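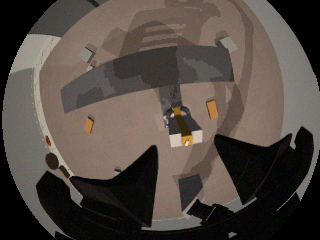
A grasp planner can only be as good as the map of edges it is given, and most edges in a wrist camera view do not belong to anything you can pick up. Erlinda Policarpio has spent most of her time at Stasby on that problem. Her group in Berville maintains Ambrose, the perception and planning stack that runs on the company's bench arms, and nearly all of its testing is done in rendered scenes. The difficulty is easy to see in a simulated tabletop with a wide lens. A curved band of shadow runs down the right side past an orange block and reaches a slate-gray panel near the gripper, and for much of that length its border is as clean as the border of the block. The long gray slab across the upper middle has the opposite trouble: it is one piece of geometry, but light and shade divide it into patches that an edge detector will happily treat as separate parts.

Ambrose began as a segmentation network with a grasp sampler attached. The network assigned each pixel an object label, the sampler proposed finger positions on either side of each labeled region, and a scoring function ranked them. The arrangement is common and works well under even lighting. Under a single hard light it fails in two distinct ways, which the group logs separately. A split is one object reported as two or more. A ghost is a region of bare surface reported as an object.

Splits cost time. The planner picks a grasp on half of a part, the center of mass is in the wrong place, and the part rotates out of the fingers on lift. Ghosts are cheaper per event, as the gripper closes on air and the width sensor reports it, but they tend to repeat. The arm backs off, the camera sees the same shadow, and the planner proposes the same grasp.

"The retry loop was the first thing we fixed and the least interesting," Policarpio says. "You write the failed pose into a table and lower its score. Then you have a system that fails at slightly different places."

The shadow moves with the arm

The early fix for ghosts was background subtraction. The arm parked high, the camera took a reference view of the scene, and later views were compared with it. This handles shadows cast by fixed objects and does nothing for shadows cast by the robot. An arm reaching over a table carries its own shadow with it, and the shadow arrives at the grasp point at the same time as the fingers.

The current version handles this with a prediction step. Ambrose already knows its joint angles, the geometry of every link and, in simulation, the position of the light. A small renderer inside the perception loop draws the robot's expected shadow onto the estimated table plane and passes the result to the network as an extra input channel. Pixels in the channel are not masked out. A real part can lie inside a shadow, and masking would hide it. The channel only tells the network that a brightness change at this location has a known explanation.

On physical hardware the light position has to be estimated. The group does this at startup by moving the arm through 7 fixed poses and fitting a light direction to the way the image darkens. Rooms with several lamps produce several soft shadows, and the fit then becomes a compromise. Policarpio considers this acceptable for the bench arms, which stand under a dominant lamp, and unsolved for anything else.

The embedded renderer is deliberately crude. It has no textures and no reflections, and its model of the gripper is a handful of convex hulls. An earlier build used the full visual mesh, which took longer to draw than the network took to run. The hulls produce a shadow that is slightly too fat. The network was retrained with fat shadows and learned to ignore the margin.

Distortion stays in

The second design decision concerns the lens. A wide wrist camera bends straight lines, and the standard practice is to undistort the image before doing anything else. Ambrose does not. Undistorting a very wide view stretches the outer part of the picture, so that a few source pixels are spread across a large area, and then spends computation on them as though they held real detail. The network works on the raw circular image. Geometry is recovered afterward by casting a ray through each pixel with the calibrated lens model.

The cost is that shape priors become less useful. A box near the center looks like a box. The same box near the rim has bowed sides and is much smaller. The training set therefore has to place every object at every radius, and the scene generator was rewritten to sample positions evenly in image space instead of evenly over the table. Before that change, the outer ring was covered by very few examples, and objects there were regularly merged with the table edge.

The fingers cause a related problem. They occupy the lower part of the view in every image, and a network will learn to treat anything dark in that region as gripper. A dark part lying between the fingertips is exactly the thing the planner needs to see in the last stretch of an approach. Ambrose computes the finger outline from the joint encoder and supplies it as another channel, separate from the shadow channel. The group tried combining the two and found that the network confused the finger with the finger's shadow when both were near the target.

Scenes as test cases

The rendered scenes are managed by a tool named Mostport, which is more or less a version control system for clutter. Each scene is a text file listing the parts, their poses, the light, the lens and the arm configuration. Anyone in the group can save a scene that broke something, attach the expected labels and add it to the suite. The suite now holds 2190 scenes, and it runs in full before any change to the perception code is merged.

Mostport checks labels and also the decisions that depend on them. A scene can assert that the planner must choose a grasp on a given part, or that it must refuse to grasp at all. Refusal scenes turned out to be the harder ones to pass. A planner tuned on success rate has no reason to stop, and for a long while Ambrose would select the least bad pose in scenes where every pose led to a collision. The scoring function now has an absolute floor, set for each gripper, and anything under it returns control to the task layer with a reason code.

The reason codes matter more to users than the scores do. "Blocked by neighbor" sends the task layer to clear the neighbor first. "Part not resolved" asks for another view, and the arm moves the camera to a pose chosen to change the shadow boundary as much as possible relative to the part. If an edge stays where it was after the move, it is treated as geometry. If it travels with the predicted shadow, it is dropped. The second view takes 300 milliseconds, including the motion, and the planner is limited to 4 extra views before it has to give up on the part.

The most argued-over section of the code is the one that decides when two touching regions are one object. Color is a poor guide. An assembly may carry several colors, and two unrelated gray parts may rest against each other and look joined. A strip meeting a slab at a right angle could be a single T-shaped part or two pieces lying close together, and one view from above may not contain the answer. Ambrose keeps both hypotheses alive and carries them into planning. A grasp that works under either reading gets a bonus. When no such grasp exists, the planner prefers a light push with a closed finger and watches whether the regions move together.

Pushing is slow, and it disturbs everything around it. Customers with tightly packed trays disable it. Policarpio's view is that they should pay for the extra views in that case, and the default configuration reflects this.

What the simulator leaves out

The obvious objection to all of this is that rendered shadows are too tidy. The group agrees. Surfaces in Mostport are mostly matte, and shiny parts remain the largest category of failure on the physical arms. A reflection shifts with the camera in a way that neither a shadow nor an edge does, and the second-view test can misread it as either. An optional reflective material was added to the scene format in January, and it is switched off by default while the labeling rules are settled. The open question is what the correct label is for a pixel on a polished part that shows a clear image of the part beside it. The network currently says the neighbor, with high confidence.

There is also the matter of contact. The simulator's friction model is adequate for lifting and poor for pushing, so a push that separates two blocks on screen may drag both of them on the bench. Push outcomes in the test suite are therefore recorded without being scored. The full physical run, on the arms in Berville, starts on Sunday night when the benches are free, and its logs are converted back into Mostport scenes by hand. Policarpio has a half-finished script to automate the conversion. It handles the parts and the arm, and it still gets the light wrong.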